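Spare Room, Cekesham: Bedding and Clothes

This gallery belongs with the notes on the house at Cekesham, where we spent part of the fall getting the upstairs rooms back into use. The kitchen and hall have their own pages. The pictures on this page are from the spare room, where the bed served as the folding table for most of the work.

The room is small. It has one closet, a low dresser, and a window that faces the lane. Niamh Quinlan and Peadar Madigan had been using it as a place to put things that had no other place, and by the end of summer the closet would not close. The plan was simple: take everything out, sort it on the bed, fold what was staying, and bag the rest for the charity shop in Sengar.

We kept the bed made while we worked. A blanket gives you a flat, soft surface at a decent height, and things don't slide off it the way they do off a table. The drawback is that small items get lost in the folds, so socks went straight into a basket.

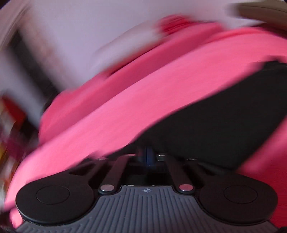 Blankets and throws were left until the closet shelves had been wiped down. Caoimhe Sheehan folds hers in thirds lengthwise and then in half twice, which fits the upper shelf with the fold facing out. Sipho Cele prefers to roll them. Both ways are in use in the closet now, folded on the left and rolled on the right, and the door closes.

Sheets are stored as sets inside one of their own pillowcases. Anything with a tear longer than a finger went into the rag bag. Two wool blankets needed airing and were hung over the landing rail until the next morning.

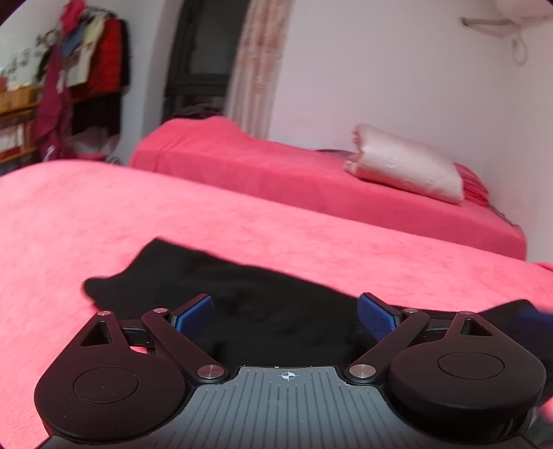 Cekesham, October 5, 2024

Black fabric on the pink-red blanket. Dark clothes were handled as a separate pile, laid out one at a time and smoothed by hand before folding. It is hard to tell one black item from another in a stack, so they are now filed upright in the dresser with the necks or waistbands showing.

The dresser drawers took up to 20 folded items each before they began to stick. Santeri Tikkanen rubbed the runners with candle wax and that helped with the top two. The bottom drawer still needs a new runner.

Three bags went to Sengar. One box of baby clothes stayed behind at Niamh's request and is on the closet floor. The curtains have not been done yet and will be washed in February, when the room is next free. Pictures of the landing cupboard will be added to the hall page.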